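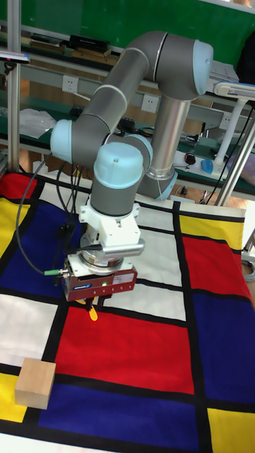
**Figure 4.** Robot arm above a table covered with a Mondrian-style patterned cloth.

**4.2 Do remake trailers tell viewers anything?**

Studios like to say that a trailer for a remake "introduces" the film. Our coding gives little support for that. Of the 91 trailers in the Stonham set, 70 reused at least one line of dialogue from the earlier film, and most put it in the opening half. A viewer who knew the original would have learned the cast, the release month and not much else. Gallagher, the trade database from which we drew the release records, files these as "story trailers." We found that label hard to defend. 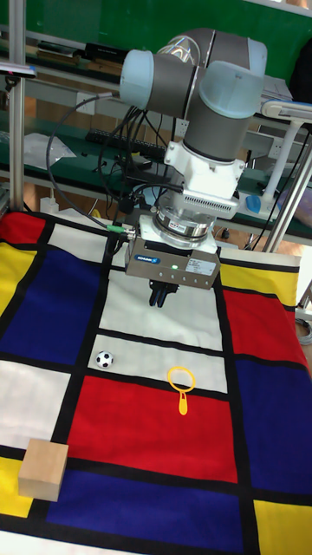
The usual reply is that reused lines work as a signal of respect for the source. Perhaps they do, but the claim is rarely tested, and the Endudetti survey, often cited in its favor, asked only people who had already bought a ticket. It can't tell us what the trailer did for anyone who stayed home. The survey also treats "liked the trailer" and "planned to see the film" as one answer, so its headline result should be read with care.
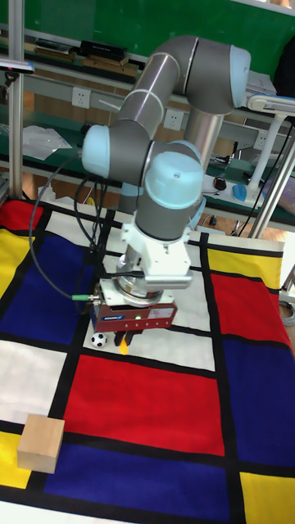
*Stivasen*

A second problem is music. In nine trailers the old theme was played at a slower tempo under new footage, and coders disagreed over whether this counted as reuse. We left those cases out of the dialogue totals and report them separately. Adding them back would make the pattern look stronger, though I doubt it would mean more. Agreement between coders was also weakest for the short teasers, where a title card and a few notes of music may be all there is to code.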